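Grasp yaw comes out wrong on plain cubes, fine on everything else

Posted by fulska_bench, December 14, 2022

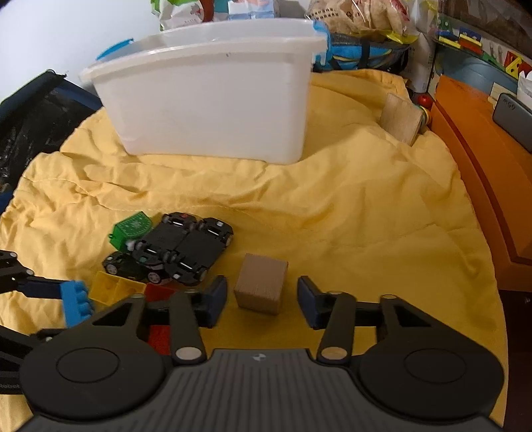
I'm training a small grasp policy in Jondano and it keeps getting the wrist yaw wrong on featureless blocks. It predicts position fine, then picks an angle as if the cube were square to the camera, even when it's sitting slightly rotated like the wooden one between the fingers up there. Car toys and the studded blocks work great! I've got 380 demos, 41 of them with the cube, and my yaw labels run from 0 to 90 degrees. Do I need more data, or is my loss dumb?

mägi_user

It's your labels. A cube looks the same every quarter turn, so 0 and 90 are the same grasp, but your loss thinks they're as far apart as possible. The net splits the difference and you get mush in the middle. Multiply yaw by four, then regress sine and cosine of that (and divide by four when you decode). I did this in November on our Sindley setup and it was maybe 10 lines, counting the decode. Don't do it for the cars though, they've got a front and a back! You'll want a symmetry flag per object.

tapewormhole

just collect more demos, worked for me

palletjack

Agree with the first reply, but check your augmentation too. If you're rotating crops and forgetting to rotate the label with them, plain objects suffer the most. I'd also look at how much that wrinkled yellow cloth is feeding the network. Mine got hooked on fold lines once and I only caught it when I swapped the cloth and everything fell apart. Try random backgrounds for a couple of epochs and see if the yaw error moves.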